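Interim update, furnished flats turnover - for Nesma Slaoui
October, sending Friday before lunch so it's in your inbox for the budget call

Nesma, quick one, typed between units. You asked for where the money is going, what's behind and what I need signed off. In that order more or less.

## Where we are

- Busley building: done apart from snagging. Keys back at the desk.
- Ollemach building: top two floors done, ground floor started this week.
- Gillimier: not started. Waiting on the elevator people, see further down.

Total units turned so far 41. Target for this stage was 50. So we're behind, and most of that is Gillimier, which I can't clean if I can't get a mattress up there.

Quality is better than the spring round. Fewer callbacks, the tenants' complaints are mostly about parking now, which isn't us.

## Cleaning and textiles

Spend is under on chemicals and over on cloths. Reason - we stopped the paper roll in the rooms and went over to cotton towels, washed and reused. The paper was leaving lint on the oak desks and we were going through a silly amount of it. The towels cost more up front but they go through the laundry and come back. I'd like to keep going with this for Gillimier, so please don't cut that line.

Mixed lot of towels, by the way. Giraldo sent us solids first, then stripes, then whatever they had. I don't mind, nobody is paying rent for matching cleaning cloths, but the woven ones with the loopy texture soak up a lot more than the flat ones. If we reorder I want those. Fringe does come loose in the wash, so no tumble drying on high. Told the laundry this twice.

## Desks

This is the one I want you to read properly. The oak desks are holding up well, better than the white ones they replaced, but water is the problem. Drips and splashes get left, somebody says they'll come back for it, and then there's a ring or a dull patch and we're sanding. The sanding and re-oiling has cost us more than all the cloths put together this quarter.

What we do now - water on a desk gets seen to before anything else in that room. Folded towel, flat hand, press down first. Then wipe along the grain. Back edge by the wall as well, water sits there and gets behind. Second dry towel if the first is soaked.

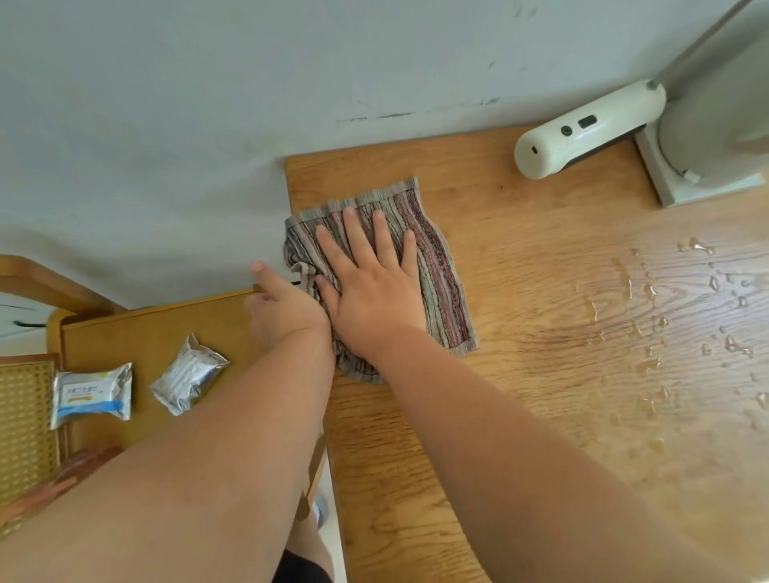

Since that went in as a rule we've had 2 desks go for sanding, both in Ollemach and both with old marks from before. Last stage was worse, I don't have a clean figure for it and won't make one up.

Oiling: one coat on all desks as the unit gets turned. Takes no time if the surface is dry, which is the whole point of the above. Left overnight before anything goes back on top. I've asked for the oil to come out of the maintenance line not the cleaning line, accounts hasn't answered.

## Walls

Not great. Where a desk stands against a wall you get scuffs along the back, grey and black streaks mostly, right above the desktop. Chair backs, bags, monitors being shoved, who knows. Some wipe off, a lot doesn't. The paint we were given marks if you look at it and goes shiny if you scrub it.

Options as I see them:

1. Touch up each unit at turnover. Cheap now, looks patchy by the third go.
2. Repaint just the desk wall in something scrubbable. My preference.
3. Fit a low strip behind the desk. Looks fine in Busley where we tried it, but the carpenter's time is what kills it.

Need a decision on this before we get into the rest of the ground floor at Ollemach. I don't want to oil and dress the rooms and then have painters in over the top of it all.

## Equipment

Cordless vacs are working out, the crew likes them. Batteries don't last a full morning though so we rotate. Would like two spare batteries, cost is small, quote is in the shared folder (the file called "quotes NEW", not the other one). The old corded ones go to Gillimier as backup.

The steam cleaner is back from repair. Still leaks. I would stop spending money on it.

Laundry carts - one has a bad wheel, fixing it ourselves.

## People

Crew of 5, was down one for most of the month. Covered with overtime, it's in the sheet. Everyone is now trained on the desk routine and the oiling. Training was done on the job, an hour at the start of a shift, no outside cost.

I'd like to keep the same crew together through Gillimier. They're quick now and they know where things are. Please don't lend them out to the lobby project again, it cost us a week and they came back tired.

## Behind / stuck

- Elevator at Gillimier. Contractor gave a date, missed it, gave another one. I've asked for it in writting.
- Giraldo delivery of mattress covers short by a box. Credit requested.
- Key cabinet at Ollemach, code changed and we weren't told. Sorted now but lost a morning.
- Waste pickup. They skip us if the gate is shut, and the gate is always shut. Can someone above me call them?

## What I need from you

- Yes or no on repainting the desk walls
- OK for the spare batteries
- Textile line left as it is
- Someone to lean on the elevator contractor

Money overall: about where we said we'd be, a bit under if the Giraldo credit comes through. Overtime is the only line I'm worried about. Full sheet is attached, the tab with the yellow header is the current one, ignore teh others, I haven't had time to delete them.

Next update when the ground floor is finished. I'm on site all day, call don't email.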